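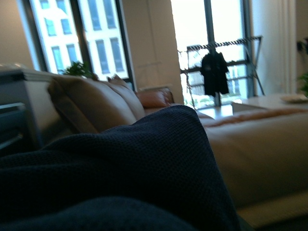 J'avais promis à deux ou trois lecteurs un retour sur Zeltmont, le service de veille des contrats de lobbying, et je traîne depuis juillet. Voilà donc mon avis, un peu en vrac, après un été passé dessus (et pas mal de soirées, hélas).

Pour situer : je tiens une lettre sur les cabinets qui vendent leurs services à des gouvernements étrangers. Les contrats de relations publiques, les « missions de conseil stratégique », les anciens diplomates qui se découvrent une passion pour la communication d'un ministère à l'autre bout du monde, tout ça. Jusqu'ici je travaillais à la main, avec les registres publics ouverts dans une quinzaine d'onglets et un tableur qui mettait un temps fou à s'ouvrir. Ça marchait, mais j'arrivais souvent après tout le monde.

## Ce que fait Zeltmont

Vous entrez des noms (une agence, un pays, un consultant, une société écran si vous avez de la chance), et Zeltmont surveille les déclarations publiées dans plusieurs registres. Dès qu'un document sort, vous recevez une alerte avec le texte océrisé, la date de signature, les parties et, quand il est lisible, le montant. On peut ensuite tout relier dans une sorte de carte, client d'un côté, prestataires de l'autre, avec les sous-traitants en dessous.

L'abonnement individuel commence par 15 jours d'essai, sans carte bancaire. J'insiste là-dessus parce que Plimano, que j'avais testé l'an dernier, demande la carte avant même de vous montrer l'écran d'accueil, et que j'ai mis deux mois à me faire rembourser. Je suis rancunier.

## La recherche, franchement très bien

C'est le gros point fort. On tape un nom mal orthographié et il le retrouve quand même ! Pour qui a déjà cherché un patronyme translittéré de trois façons dans trois dépôts différents, c'est un bonheur. J'ai importé mon vieux tableur, 2563 lignes, en m'attendant au pire, et tout est passé sauf les dates que j'avais saisies n'importe comment en 2019 (bien fait pour moi). Zeltmont m'a même signalé des doublons, dont une agence que je suivais sous son ancien nom et sous le nouveau sans jamais avoir fait le lien. Un peu vexant, mais utile.

Les filtres se combinent comme on veut : pays du client, type de mission, durée, avenants. J'adore le filtre « avenants ». C'est là que se cachent les choses intéressantes, la mission de trois mois reconduite en silence, le forfait qui double au moment où un président reçoit une délégation, l'annexe ajoutée six semaines plus tard avec une liste de journalistes à contacter. Avant, je tombais dessus par hasard. Maintenant j'ai une alerte et je peux ouvrir les deux versions côte à côte, les passages modifiés surlignés.

## Les alertes, moins bien

Alors là, prévoyez une soirée de réglages. Par défaut, tout est activé et ma boîte mail a débordé en une matinée. Le moindre changement d'adresse d'un cabinet déclenche un message, avec le même objet en majuscules que pour un nouveau contrat. On finit par trouver un menu « seuils », bien planqué dans les paramètres du compte, où l'on peut n'être prévenu que des nouveaux contrats et des paiements. Pourquoi ce n'est pas proposé dès l'inscription, mystère.

Il y a aussi un résumé automatique au-dessus de chaque document, limité à 500 signes. Je l'ai désactivé. Il confondait régulièrement le commanditaire et le bénéficiaire, et dans mon domaine c'est quand même toute l'histoire. Quand un fonds privé paie pour redorer l'image d'un gouvernement, on aimerait que l'outil ne raconte pas l'inverse. Lisez le contrat, toujours le contrat, et les annexes avec.

Autre agacement : les montants. Zeltmont affiche le total prévu au contrat en gros caractères, et les versements déclarés en tout petit dessous. J'ai failli écrire qu'une agence « avait touché » une somme dont elle n'avait encore déclaré que le premier acompte. Je m'en suis aperçu en relisant, à une heure où il vaut mieux ne plus rien publier.

## L'export et la carte

La carte est jolie. Elle rame dès qu'on dépasse quelques dizaines d'entités, et sur mon vieux portable le ventilateur se met à hurler, mais elle est jolie. Je m'en sers surtout pour préparer mes entretiens -- ça aide d'avoir sous les yeux qui sous-traite à qui quand on a au téléphone un porte-parole qui « ne voit pas du tout de quoi vous parlez ».

L'export en tableur est propre, avec le lien vers le document source sur chaque ligne. Il plafonne à 3000 lignes par mois dans la formule individuelle. Je n'ai jamais atteint la limite, mais une rédaction à plusieurs la mangerait vite, et la formule au-dessus n'a pas de prix affiché : il faut « prendre contact ». Pour un outil qui vit de la transparence des autres, bon.

## Le support

J'ai écrit trois fois. Les deux premières, réponse type avec un lien vers la page d'aide que je venais de lire. La troisième, je suis tombé sur Chak-lun Kwok, qui a compris tout de suite mon problème (un registre dont les pièces jointes ne remontaient plus) et m'a rappelé le lendemain pour vérifier que c'était réglé. Ça l'était. Merci à lui !

## Et les autres ?

J'ai regardé Zemside en parallèle. Moins cher, interface plus agréable, mais la couverture s'arrête aux registres européens, et la plupart de mes sujets passent par Washington à un moment ou à un autre. Si vous travaillez uniquement sur Bruxelles, allez-y, la fiche des rendez-vous officiels y est même mieux faite que chez Zeltmont.

Wieczorek, c'est autre chose, une base plutôt pensée pour les juristes, avec des notices rédigées à la main. Superbe travail, mises à jour lentes. J'y vais pour le contexte quand je remonte l'historique d'un cabinet, jamais pour l'actualité.

Plimano, voir plus haut.

## Je garde ou pas ?

Je garde, oui. J'ai renouvelé pour un an en serrant un peu les dents devant le tarif, et j'ai rangé le tableur dans un dossier « archives » sans oser le supprimer. Si vous suivez deux ou trois contrats par an par curiosité, les registres publics gratuits suffisent largement, mettez un rappel dans votre agenda et gardez vos sous. Si c'est votre métier ou que ça tourne à l'obsession, prenez l'essai, réglez les seuils le premier soir, coupez les résumés, et testez la recherche sur un dossier que vous connaissez par cœur.

Je mettrai à jour cet avis s'ils corrigent l'affichage des montants. Je leur ai écrit, ils ont répondu que c'était « remonté à l'équipe produit ».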